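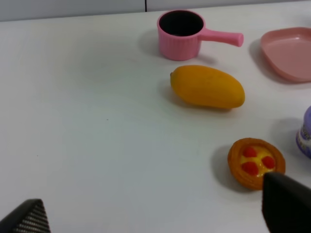 4. 이음선에 대한 거주자의 인식

4.1 분석의 범위

3장에서는 Rornora 단지의 시공 기록을 바탕으로 실내 마감면의 이음선이 어떤 조건에서 생기는지를 정리하였다. 4장에서는 같은 이음선을 거주자가 어떻게 보고, 어떻게 말하며, 어떤 경우에 하자로 받아들이는지를 다룬다. 여기에서 이음선이라고 부르는 것은 마감재와 마감재가 만나는 곳에 나타나는 선형의 틈 또는 어두운 선이다. 균열은 포함하지 않는다. 다만 거주자의 말에서는 이 두 가지가 자주 섞여서 나타났고, 이 문제는 4.3에서 따로 논의한다.

모듈러 주택에서 이음선은 피하기 어려운 요소이다. 공장에서 만든 부재를 현장으로 옮겨 조립하기 때문에, 부재의 크기가 운반 조건에 의하여 정해지고 그 경계가 실내에 남는다. 습식 공법의 벽에서는 도장이나 벽지가 면 전체를 하나로 보이게 하지만, 건식 마감에서는 경계를 숨기는 방법과 드러내는 방법 중에서 하나를 선택하여야 한다. Rornora 단지는 Plandum 사업의 첫 번째 단계로 지어졌고, 벽과 천장의 대부분에서 드러내는 방법을 택하였다. 마감재는 Imai 계열의 밝은 회색 제품이며, 시공은 Postbridge가 맡았다.

4.2 조사 방법

면담은 9월에 진행하였다. 대상은 입주 후 한 번 이상의 겨울을 보낸 25세대이다. 계절 조건을 둔 이유는 건식 마감의 틈이 난방 기간에 넓어지는 경향이 있고, 여름만 경험한 거주자는 이 변화에 대하여 답할 수 없기 때문이다. 면담은 각 세대의 거실 또는 식탁에서 하였고, 응답자가 원하는 경우에는 다른 방으로 이동하면서 계속하였다. 식탁에서 하는 면담은 조용하고 기록하기에 좋았으나, 응답자가 앉은 자리에서 보이는 벽에 대하여 주로 말하게 되는 단점이 있었다. 뒤의 면담에서는 이 점을 고려하여 방을 한 바퀴 걸은 다음에 질문을 시작하였다.

질문은 세 단계로 구성하였다. 첫 단계에서는 이음선이라는 단어를 쓰지 않고 실내 마감에 대한 전반적인 의견을 물었다. 둘째 단계에서는 눈에 띄는 선이 있는지를 묻고, 응답자가 직접 그 위치를 가리키게 하였다. 셋째 단계에서는 가리킨 선마다 신경이 쓰이는 정도를 0점에서 100점 사이의 점수로 표시하게 하였다. 점수는 응답자 사이의 비교에 사용하지 않고, 한 응답자가 여러 이음선 사이에 어떤 순서를 두는지 알기 위해서만 사용하였다.

마감면을 가까이에서 볼 때에는 무늬나 결이 적을수록 선이 화면 안에서 유일한 기준이 되며, 보는 각도에 따라 수직의 선도 기울어진 선으로 나타난다. 그림 1은 이런 보기의 조건을 설명하기 위한 것이다. 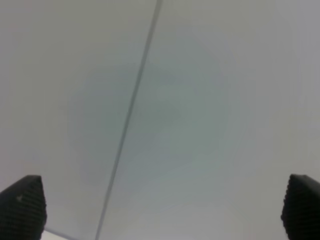
그림 1. 밝은 회색 면을 비스듬히 지나는 가는 이음선. 면의 밝기는 오른쪽으로 갈수록 높다.

사진만으로는 틈의 깊이를 판단할 수 없으므로, 폭과 깊이에 관한 값은 모두 3장의 현장 측정을 따른다. 사진은 응답자에게 보여 주지 않았다. 예비 면담에서 사진을 먼저 보여 준 경우에 응답자가 자기 집의 벽보다 사진에 대하여 말하는 일이 있었기 때문이다.

4.3 면담 결과

첫 단계에서 스스로 이음선을 언급한 응답자는 적었다. 많은 응답자는 방의 밝기, 소리의 울림, 벽에 못을 박을 수 없는 불편을 먼저 말하였다. 특히 못의 문제는 거의 모든 면담에서 길게 이야기되었고, 연구의 목적과 거리가 있지만 기록해 둘 가치가 있다고 본다. 응답자들은 액자나 시계를 걸 자리를 찾다가 처음으로 벽을 자세히 보게 되었고, 그때 이음선의 존재를 알았다고 하였다. 한 응답자는 “선이 있다는 것은 알았지만, 시계를 걸고 나서부터 선이 시계의 가운데에 있지 않은 것이 보인다”고 답하였다.

둘째 단계에서 응답자가 가리킨 이음선은 고르게 분포하지 않았다. 벽의 수직 이음선이 가장 많이 지적되었고, 그중에서도 가구의 모서리나 창틀과 가까이 있으면서 정렬되지 않은 것이 먼저 지적되었다. 이음선이 창틀의 연장선에 놓인 세대에서는 같은 폭의 선이 있어도 응답자가 가리키지 않고 지나가는 경우가 많았다. 질문자가 나중에 그 선을 물으면 “그것은 창문의 선”이라는 답이 돌아왔다. 즉 정렬된 이음선은 다른 요소의 일부로 이해되고 있었다.

천장의 이음선에 대한 답은 방의 용도에 따라 달랐다. 거실의 천장을 지적한 응답자는 드물었으나, 침실에서는 누웠을 때 보이는 선이 반복하여 언급되었다. 아이의 방에서는 아이가 선을 먼저 발견하고 부모에게 질문한 사례도 있었다. 이 응답자는 그 질문을 받은 뒤에 시공사에 문의하였다고 말하였다.

셋째 단계의 점수에서는 선의 폭보다 폭의 변화가 더 중요하였다. 처음부터 끝까지 같은 폭으로 이어지는 선은 넓더라도 낮은 점수를 받았고, 위와 아래의 폭이 다른 선은 좁더라도 높은 점수를 받았다. 100점을 준 응답자는 한 명이었으며, 대상은 현관 옆의 이음선이었다. 이 선은 측정값으로는 시공 기준 안에 있었다. 응답자는 겨울에 선이 어두워졌다가 봄에 다시 밝아지는 것을 이유로 들었다.

용어의 문제도 확인되었다. 응답자들은 같은 대상을 틈, 줄, 금, 이음매 등의 여러 단어로 불렀다. 줄이나 이음매라는 단어를 쓴 응답자는 그것을 설계의 결과로 설명하였고, 금이라는 단어를 쓴 응답자는 대체로 보수를 원하였다. 단어가 태도를 만드는지, 태도가 단어를 고르게 하는지는 본 조사의 자료로 구분할 수 없다. 그러나 입주 안내서에 이음선에 대한 설명이 없고, 따라서 거주자가 참고할 공통의 단어가 없었다는 사실은 지적할 수 있다.

4.4 빛과 색의 영향

밝은 회색의 마감면은 빛의 방향에 민감하다. 창에서 들어오는 빛이 면과 평행에 가까울 때에는 이음선의 한쪽 가장자리가 밝아지고 다른 쪽이 어두워져서, 선이 실제의 폭보다 넓게 보인다. 응답자 가운데 일부는 이 현상을 “오후의 선”이라고 불렀다. 이들은 오전의 면담에서 선을 가리키려고 하다가 찾지 못하기도 하였다. 따라서 면담의 시각이 결과에 영향을 주었을 가능성이 있고, 이는 본 조사의 한계에 속한다.

조명에 의한 차이도 있었다. 벽에서 가까운 위치에 조명을 둔 세대는 이음선의 점수가 높았다. 반대로 방의 가운데에서 고르게 비추는 조명만 사용하는 세대에서는 선이 거의 언급되지 않았다. 조명의 위치는 입주 후에 거주자가 바꿀 수 있는 조건이므로, 시공 정밀도와 분리하여 생각할 필요가 있다.

색에 대해서는 답이 일치하지 않았다. 회색이 선을 잘 보이게 한다는 의견과, 흰색이었다면 더 잘 보였을 것이라는 의견이 모두 있었다. 비교할 수 있는 흰색 마감의 세대가 단지 안에 없었기 때문에 어느 쪽이 옳은지 판단하지 않는다.

4.5 소결

거주자는 이음선의 존재 자체보다 정렬과 폭의 균일함에 반응하였다. 현재의 검사 기준은 이음선의 최대 폭만을 정하고 있어서, 위에서 본 현관 옆의 사례와 같이 기준을 만족하면서도 강한 불만을 일으키는 경우를 다루지 못한다. 한 이음선의 위쪽과 아래쪽에서 폭을 각각 측정하고 그 차이를 기록하는 방법은 추가 장비 없이 적용할 수 있다. 창틀과의 정렬은 시공 단계에서 조정하기 어려우므로 부재 분할을 정하는 설계 단계에서 검토되어야 한다. 5장에서는 이 두 항목을 포함한 검사표의 초안을 제시하고, Postbridge의 현장 기록에 적용한 결과를 설명한다.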